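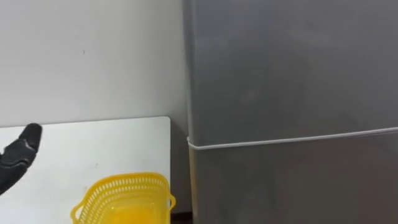
2025-08-11. Rincón de la nevera, segunda ronda

Retomo donde lo dejó Sajib: la mesa blanca se queda contra la pared y la nevera gris se queda donde está. Llegar a esta conclusión nos ha llevado una reunión, dos croquis y una discusión sobre zócalos en la que participó gente que no sabía lo que era un zócalo. Yo entre ellos.

Medidas definitivas, tomadas con la cinta buena (la mala empieza en el dos y siempre hay quien se fía):

Mesa Punstead, largo: 2000 mm.
De la esquina derecha de la mesa al marco de la ventana: 1285 mm, nevera incluida.
Hueco entre mesa y nevera: estrecho. Cabe una mano de canto, o la tapa de un rotulador, que es lo que hay ahora mismo en el suelo y no pienso recogerla hasta que se mueva algo.

Ghislain quiere cerrar el hueco empujando la mesa hasta el costado de la nevera. Le he dicho que no. La última vez que la mesa tocó la nevera, cada arranque del compresor se notaba en el tablero, y Usha pesó la misma muestra tres veces con tres resultados distintos antes de mirar hacia la derecha. El hueco se queda. Si molesta a la vista, que se mire a la pared, que también es blanca y no vibra.

Cesta amarilla

Acuerdo provisional, hasta que Anjana vuelva y lo deshaga: la cesta de plástico amarillo vive encima de la mesa, en el lado de la nevera, y sirve para lo que sale de la nevera y tiene que volver a ella el mismo día. No es un almacén ni el sitio de las llaves. Las pilas gastadas van a su bote, que lleva la palabra PILAS escrita por las cuatro caras y aun así pasa hambre.

Apunto los usos que le he conocido desde que llegó: paragüero tumbado, bandeja de correo, escurridor (Mizanur sostiene que para eso son los agujeros del borde; se le explicó que los agujeros están arriba y el agua suele preferir lo de abajo). Como cesta, muy poco. A ver ahora.

Mizanur propone comprar otra igual para lo que hay que tirar. Me parece bien con una condición, que sea de otro color. Dos cestas amarillas con destinos opuestos es la clase de idea que parece buena hasta que se tira a la basura el caldo de otro. Pendiente de pedir a Cirkar. En su hoja dicen que la grande aguanta hasta 2000 g, cifra que me parece modesta para una cosa que se llama grande.

Tablero

Limpiado con agua y jabón neutro, secado con trapo de algodón. El limpiador Nollach queda retirado de este rincón: deja un velo que se ve a contraluz y luego pasamos la tarde frotando el velo. A quien lo eche de menos, la botella está debajo del fregadero con una nota mía bastante educada.

Sobre las motas: en un tablero blanco se ve todo. Ayer Ghislain pasó un rato largo rascando con la uña una que resultó ser del propio laminado de su regla, traspasada. Para la próxima, primero alcohol, después uña. La uña no figura en el procedimiento, pero vista la afición la pongo.

Nevera

Vaciado el estante de abajo. Hallazgos, sin señalar a los culpables porque casi todos llevaban su etiqueta:

un tubo rotulado «NO TIRAR», sin fecha, sin nombre y con una raya muy convincente debajo;
4 botes de tampón abiertos a la vez, todos del mismo tampón;
media lima;
una caja de puntas de pipeta, que en frío se conservan igual que fuera.

He fechado el tubo con la fecha de hoy. En dos semanas se va, raya incluida. Los botes de tampón los ha juntado Usha en la balda del medio, y el que abra uno nuevo antes de acabar esos le explica el motivo en persona.

La lima la reclamó Sajib y preguntó por la otra mitad.

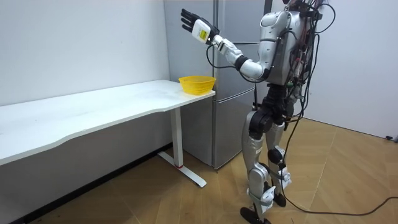

Lo del paso delante de la mesa lo dejamos así: nada apoyado en el suelo entre la pata izquierda y la nevera, ni mochilas ni la caja de Worku que lleva desde principios de agosto «entrando mañana». La puerta de la nevera tiene que abrir del todo. Hoy he comprobado que con la caja en medio abre lo justo para ver lo que uno quiere y no poder sacarlo.

Cinta de marcar en el suelo: queda medio rollo, Mizanur dice que llega. Yo digo que llega si las esquinas las hace rectas y no con esa curva suya.

Pendiente

Tacos de goma para la pata coja de la mesa. El cartón doblado cumple, pero es el programa de las jornadas del año pasado y Anjana sale en la portada.
Segunda cesta (verde o azul, me da igual; gris no, que se pierde contra la nevera).
Preguntar de quién es la caja de Worku, por escrito, que de palabra no es de ninguno.
Tapa del rotulador.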